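Home Tickets Projects Docs Releases Log in
Search tickets Enter keyword or ticket no. Go

Zimik sim tooling / Ticket 282
Wrist view goes stale after reset, policy drives arm at wall
Status: open, workaround in place
Component: render bridge, policy runner
Opened: 3 September 2019

Summary
Running the Meinecke pick policy in the kitchen sim. First episode fine. From second episode on, arm swings up and away from the counter right after reset and sits there. Gripper opens and closes on nothing. No error in the runner log. Exit code 0, so the nightly batch counted all of it as valid runs. Not great.

Setup
- Jedbridge build from the release branch, no local patches
- wrist camera on, base camera off
- control loop at 40 Hz
- max episode length 1000 steps
- headless, one worker

To reproduce
Start runner, let episode one finish, call reset without restarting the renderer. Happens every time here. With a full renderer restart between episodes it never happens.

Log, trimmed
[runner] reset requested
[sim] state restored
[bridge] wrist buffer reused
[runner] policy step 0
[bridge] pose age 5 steps
[bridge] pose age 5 steps
[runner] max steps reached, episode closed

Update 1
Thought it was joint limits. It isnt. Commanded joints and measured joints agree the whole way, controller does what it's told. Swapped in the scripted mover instead of the policy and the arm goes exactly where it should after reset. So control is off the hook, look at what the policy is being fed.

Update 2
"pose age" line is the clue. Bridge caches the camera pose and only refreshes when the buffer gets reallocated. Same image size after reset = no realloc = old pose. Policy gets new joint angles with a picture rendered from the old wrist pose. It thinks the target is up and off to the side, so up it goes. Dumped frames on both sides of the bridge to be sure. Sim side render matches the joint state, bridge side doesn't.

Tried so far
- clearing the policy history on reset: no change
- dropping the loop rate: no change, just slower
- forcing a new buffer on reset: works, but leaks memory on long batches
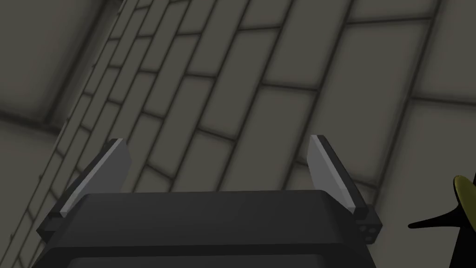
Also want the runner to fail loudly when this happens. If pose age is anything over zero at policy step 0, kill the episode and mark it invalid. Rudano already has a hook for that in their fork, can probably lift it as is. Need to ask which license they put on it.

Workaround for now: set renderer restart to "always" in the batch config. Costs time on every episode but teh data is usable. Anything collected without it should be thrown out apart from episode one.

Still to do
- refresh pose on reset in bridge, keep the buffer
- regression test, two episodes back to back, compare pose to joint state
- rerun the nightly batch
- check if base camera has the same bug, havent looked

Fix is meant for the November release. Leaving this open till the test is in.

Contact support | Copyright Zimik | Back to top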